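Gripper is back up at Drimton, and I got to watch

DRIMTON — If you've been wondering why the hand-held gripper at the Dadell workshop has been off the sign-out sheet since March, I finally have news for you: it's fixed! I stopped by while Ehab Abou Zeid was putting it back into service, and he let me hang over his shoulder for most of the afternoon (thanks, Ehab).

The trouble was drift. The tool had logged 3,724 grabs since its last service and the jaw had started reporting itself closed when it still had a couple of millimeters to go. Ehab pulled the housing, found 2 worn bushings on the slide, swapped them, cleaned out the old grease and put it all back together. The part took 7 weeks to come from Tillman, which he had a few words about. The repair itself was done before lunch!

Then comes the fussy bit. You zero the jaw fully open, zero it fully closed, and after that you walk the thing slowly past a printed marker board so the camera and the tool agree on where they are. Ehab does it at two distances and throws out the first pass every time. I asked if I could try and I went way too fast, so we started over.

The bill came to $644 with shipping, and it's coming out of the Grundard repair money, so no one's project gets charged. Sign-outs open again at 8 a.m. tomorrow. Please wipe the jaw down before you bring it back, and if the closed reading looks off, write it on the sheet and don't try to tweak it yourself!
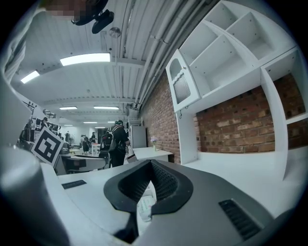 The workshop from the gripper's own camera, with the marker board left of center.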